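Fledlow Community Help > Work and Jobs > New equipment and changing roles

Robot arms coming to our tableware bench, what happens to the people on it?

posted by restham_benchie

Hi everyone, long-time reader and I've finally made an account. I work at a place in Restham that sorts and racks tableware for hire, and we've been told the two-arm setup that Þorgeirsson has been teaching to handle plates and bowls will be tried on our bench from September. I've been on that bench a good long while, I like the people, and I like the work more than I probably should (there's something lovely about a full rack, isn't there!).
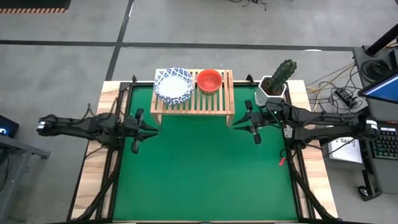
What worries me is the in-between part. Our supervisor says no hours will be cut during the trial, but she couldn't say who'll be minding the arms, or whether that counts as a new job with a new pay rate. We do 500 place settings on a busy shift and I can't picture how that works while everybody's learning. Has anyone been through this, and what should I be asking now, before it all starts?

arunberg_nights

Ask about training first, and ask whether it's paid. We went through something similar at the Arunberg depot, and those of us who put our hands up early got shown the lot, from stopping the arms safely to setting up the table again between goes, while the rest had to pick it up from us at tea time.

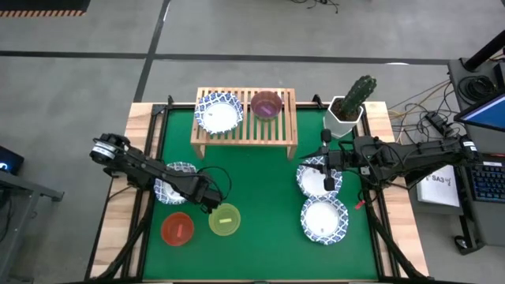
The lifting got easier for me, I'll say that, and my shoulders are grateful. The thinking got harder, though, and I went home tired in a different way. You end up looking at the bench as a set of small decisions you used to make without noticing. Take the little blocks in the bowls, the pale yellow one in the yellow-green bowl and the red-orange one in the orange-red bowl. You or I would see the colours and get on with it, but somebody has to spell out what goes where, and it should be somebody who knows the bench. Make sure your supervisor writes that into the job description, along with the pay rate. Mine took 67 days to get sorted and I wish I'd asked sooner.

happyhaulage

they said the same at ours about hours and it was true for the trial, then it wasn't. get it in writing

fledlow_retired_packer

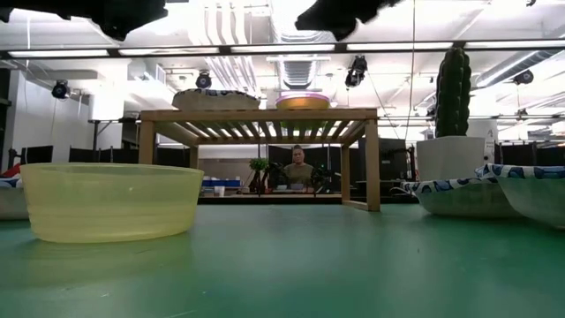 Last edited: July 11, 2025

I'd add one thing to the good advice already given, and that's to keep talking to each other. When our packing line changed over, the hardest part was the quiet. We'd had six of us shoulder to shoulder, and afterwards it was two at a time, and I missed the chatter dreadfully. In the end we asked for our breaks to be lined up again, and management was quite happy to do it once somebody brought it up. Ask for a proper meeting before September as well, with the whole bench there, and take your own list of questions along. Best of luck, dear, and do come back and let us know how you get on.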